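Open Afternoon at the Kirkley Lab

Members who came to Kirkley on Wednesday got a close look at how Nisent trains its robot arms before any hardware is switched on. Dagim Ayele ran the demonstration on a large screen, starting at 3 and taking questions as he went. The task was a plain one: bring the gripper down to a red container sitting in a yellow tray on a simulated table. He says the team has run it around 3000 times in software, with small changes to the layout each time.
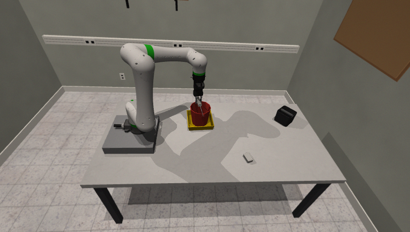 Amanuel Araya then spoke about moving the same program to the real arm — slower work, he said, and still under way. The next open afternoon is in September and has room for eight visitors.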